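Does It Matter Which Water You Use for Pickles?

I have been told, by people who sound very sure of themselves, that you can't make a decent jar of fermented vegetables with tap water. The chlorine kills the good bacteria. The fluoride does something too, although what it does changes depending on who is talking. You need spring water, or filtered water, or water that has sat on the bench overnight with a tea towel over it.

I did believe this for a while. I bought spring water by the carton and lugged it up from the car, and my sauerkraut was fine, and I gave the water the credit. Then one winter I ran out halfway through a batch of carrots, topped up the jar from the kitchen tap and forgot which jar it was. I never did work it out from the taste.

The subject came up again in February, when Kirsten Eskildsen talked me into a Saturday-style class (her words, it was a weeknight) in Nulliscombe. The teacher was pleasant and knew her cabbages. She also had a lot to say about "living water", and when I asked what dead water was, she said it was water that had lost its structure. I wrote that down and put a question mark next to it. The question mark is still there.
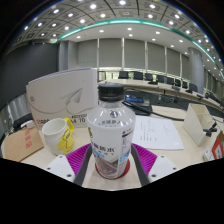
A plastic bottle, with a label I can't read.

So I tried it at home. I made two jars of dill cucumbers on the same afternoon, same cucumbers, same salt, same shelf. One had spring water and the other had water straight from the tap. My neighbour Owen reckoned the tap one would go slimy within the week. Both went cloudy, both fizzed when I loosened the lids, and both were sour enough for me after 23 days. The spring water jar was a touch crunchier, or I thought so until Špela Nikolovski came over and picked the other one as crunchier. She had no idea which was which. By then, neither did my mouth.

I know this isn't science. It's two jars and two people who like pickles. Our town water may be gentler than yours, and if yours smells like the local pool then by all means let it stand or run it through a filter. Some places treat their water with chloramine, which hangs around much longer than plain chlorine, so leaving it out overnight won't do a great deal. I'd still want to see a failed jar before I started paying for cartons again. People with failed jars tend to blame the water first, and when you ask how much salt they used they say "a good handful".

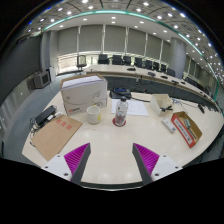

Salt is where I'd put the worry, if you have some to spare. I weigh mine now. A handful of fine salt and a handful of flaky salt are very different amounts, and I have made cucumbers at both ends of that mistake – one lot went soft and smelled like a drain, the other could have been used to grit a driveway. For a jar that takes 610 grams of water I use a bit over 20 grams of salt, and I'm happy with that in cool weather. In summer I go higher.

The other thing I'd check is the cucumbers themselves. Old ones go hollow and no water on earth will fix them. Trim the blossom end, keep everything under the brine, and put the jar on a plate so it doesn't leak all over the cupboard. I learned the plate part from a shelf that still smells of garlic.

Kirsten has signed up for the second class, the one on kefir. Apparently you mustn't let a metal spoon anywhere near the grains. I've been using a metal spoon for years and I told her so, and she said that might explain my kefir. It might, I suppose. I'd like to taste two jars of it before I buy a wooden spoon.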